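Comprei a carrinha num domingo de chuva, o que já devia ter sido aviso suficiente. É uma Hornico de caixa curta, cinzenta onde ainda há tinta, e o anúncio dizia "pouco uso" com a serenidade de quem nunca abriu a porta do lado do passageiro. Essa porta só abre por fora. Por dentro é preciso baixar o vidro, pôr o braço de fora e puxar o manípulo, coisa que a minha sogra fez uma vez e não voltou a fazer.

A ideia era substituir o meu velho Lubis, um carro tão fiável que me aborrecia. Doze anos sem uma avaria que desse para contar ao jantar. A Hornico, em compensação, já me deu assunto para o inverno inteiro.

Começou com a embraiagem. Quem nunca conduziu uma destas não imagina a força que o pedal pede: é ginásio, mas só para a perna esquerda. Levei-a à Vamico, que é a oficina atrás do mercado, e o mecânico entrou, carregou no pedal duas vezes, saiu e foi buscar um café. Quando voltou disse que eram 396 euros, mais a mão de obra. Perguntei se havia versão barata. Disse que a versão barata era andar a pé.

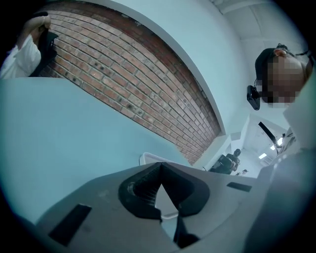 *Cinzento com alguns riscos, pelos vistos a cor da época.*

Paguei. Depois veio a suspensão traseira, que fazia um barulho de gaveta de talheres em cada lomba, e a minha rua tem sete. Andei uma semana a tirar coisas da caixa a ver se era dali. Não era. Eram os casquilhos, e também o apoio do escape, e ainda um parafuso que ninguém da oficina soube dizer de onde vinha. Guardei-o no cinzeiro. Há de servir para alguma coisa, ou fazer falta na autoestrada.

A Wulan Pasaribu, que teve uma igual durante anos, mandou-me uma mensagem quando soube da compra. Dizia só: "Vê o depósito de expansão." Vi. Tinha uma fissura remendada com uma cola qualquer, amarela, já a descascar. Liguei-lhe a agradecer e ela falou-me durante meia hora do consumo, com a saudade com que as pessoas falam de um cão que mordia.

E o consumo, já agora. O fabricante prometia um valor que nem a descer a serra em ponto morto consegui reproduzir. Enchi o depósito numa terça-feira, fui a Évora e voltei, e o ponteiro desceu com um entusiasmo que não lhe conheço na aceleração. A subir, em quarta, sou ultrapassado por autocaravanas. Os senhores acenam. Eu aceno também, tenho tempo.

Mas carrega, isso carrega. Em setembro ajudei o meu irmão nas mudanças e coube lá tudo: o frigorífico, a cama, o sofá que ninguém quer e que já vai na terceira casa. A caixa tem uns ganchos laterais que parecem frágeis e aguentaram as cintas todas. O Fletcher Tuhiwai, que é vizinho dele e tem uma Unska nova, daquelas com ecrã do tamanho de um tabuleiro, ficou a ver-nos carregar. Ofereceu-se para levar as plantas, desde que não pingassem.

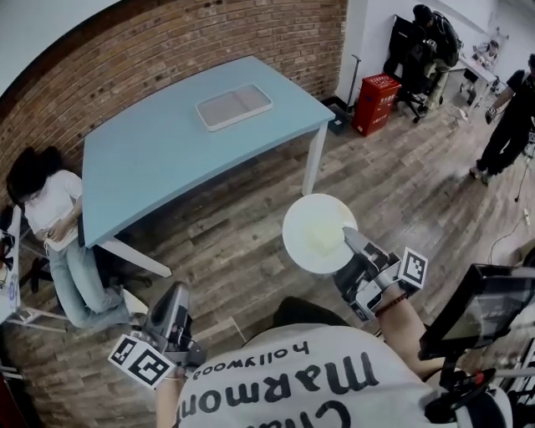 Fui experimentar a Unska dele umas semanas depois. É silenciosa, trava sozinha quando acha que eu estou distraído e apita se me aproximo de um arbusto. Apitou muito. Tem um botão para aquecer o volante e outro que nem o Fletcher sabe para que serve - carregámos, acendeu-se uma luz verde, carregámos outra vez e apagou-se. Gostei de conduzi-la, não vou mentir. Passei numa lomba e não ouvi um único talher.

Cheguei a fazer contas. A prestação, o seguro, a entrada. Fiz as contas numa folha, à mão, e a certa altura deixei de escrever e fui lavar a Hornico, que ao menos está paga. No lado direito saiu mais um bocado de tinta, do tamanho de uma moeda.

No fim do mês vai à inspeção. O mecânico da Vamico diz que passa, se o inspetor não se sentar no banco do passageiro. Entretanto comprei uma borracha nova para a porta e um manípulo em segunda mão, que vinha com a etiqueta "serve em quase todas". Experimentei-o ontem ao fim da tarde. Serve na porta do condutor, que já tinha um.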